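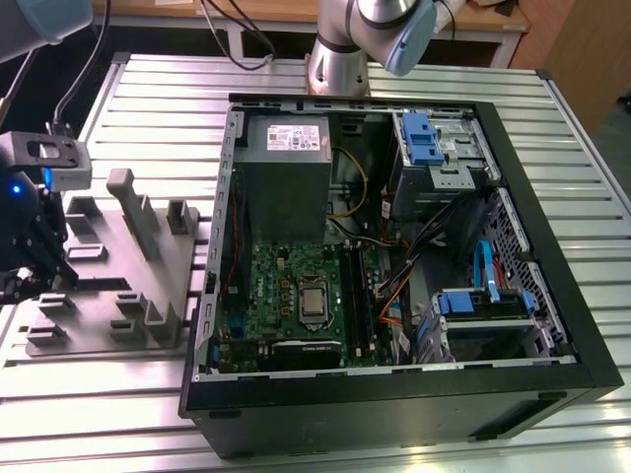 What does a student need to know before joining the robotics club at Plurnham?

How to use a screwdriver and how to write down what went wrong. The rest gets taught in the first term.

Posted in: Schools and Clubs > Interviews

By Nuwan Nanayakkara
June

Search this site
Enter keywords
Go

Arif Jayasinghe has run the Plurnham robotics club for 3 years. It meets at four in the afternoon in a ground-floor workshop on the Ashworth side of the college, and it has 30 students on its list. This year they entered the desktop assembly class of the Bostia Challenge, in which a pair of robot arms has to fit parts into a computer tower.

I asked him why he picked that class when most colleges go for the mobile robots.

"The mobile class needs floor space," he said. "We've got benches. That decided it, really. Also half the kids had already pulled a computer apart at home, so they knew what the job was. With the mobile robots we'd spend a month explaining the field and the scoring."

The students work from a desktop tower laid on its side with the panel off. Jayasinghe said the early sessions didn't involve the arms at all. Everyone had to fit a stick of memory by hand and then write out each movement as a numbered step.

"They write 'push it in' and I hand it back," he said. "Push it in where? Which end first? How do you know it's seated? One girl's first version had four steps and her last had twenty-two. Hers is the one we ended up programming from."

Memory is the part the club has spent the most time on. A module has to go in straight, and it needs more force than students expect. Jayasinghe said the usual mistake is to have the arm press harder each time it fails, which the club now forbids in its own rules. The program gets one attempt, backs off, checks the angle and tries again at the same force.

I asked how often it works.

"Depends on the day. We keep a log of every attempt, and when I last looked there were 2,398 lines in it. In the first few weeks nearly all of those were failures. Now we get through a session with more good ones than bad. I wouldn't put it higher than that."

The log is a shared spreadsheet. Students record the part, the starting position, the result and one sentence on the cause. Jayasinghe reads it on the bus home. He said the one-sentence rule came in after somebody wrote a page and a half about a dropped screw.

Cables are the other difficulty. A processor socket sits in the same spot every time, and a drive cable doesn't. The club has tried moving the cables aside by hand before a run, which the rules allow with a time penalty, and having one arm hold them clear while the other works.

"Holding them clear looks good but it's slow," he said. "You've got two arms in a small box and they have to keep out of each other's way. We lost most of a month on that. The older students want to keep at it and the younger ones would sooner take the penalty. I've told them to sort it out between themselves before the regional round."

Parts come from a few places. Ivstead, a repair firm a few streets from the college, passes on machines it would otherwise send for recycling. The club received 122 items from it over the year, counting loose cards and drives. Jayasinghe said he likes old hardware for training because a bent pin costs nothing, and because the cases are all a bit different inside.

"A program that only works on one case isn't much use to us. At the competition they give you theirs, and you get ten minutes with it before you start."

Safety takes up a fair bit of his time. Students work in pairs, one at the keyboard and one at the stop button, and they swap halfway through. Nobody reaches over the bench while the arms are live. Long hair gets tied back and lanyards come off at the door. He has sent people home for forgetting twice in one session, and said he would do it again.

Not all of the members program. Two keep the parts shelf in order, one draws holders and fixtures, and a small group does nothing but timing and notes. Jayasinghe said the fixture work is undervalued by new members.

"If the part starts out sitting where you think it's sitting, you've saved yourself a lot of code. They find that out about week five."

I asked whether the club leads anywhere for the students. He was cautious about it. Several have gone into electrical apprenticeships, and one is studying mechatronics. Others have gone on to nursing and accounting, and he doesn't regard that as a loss.

"They learnt to try something, write it down and change one thing at a time. That'll do."

The regional round is held in Bostia after the winter break. The club will take eight students, with two reserves, and a van borrowed from the sports department. Before then Jayasinghe wants the program to handle a second type of memory catch, and he wants a spare power lead for each arm. Last year they took one between two and had to go looking for a shop that was open.

New members can join at the start of any term. There's no fee, but students need a signed permission form and closed shoes.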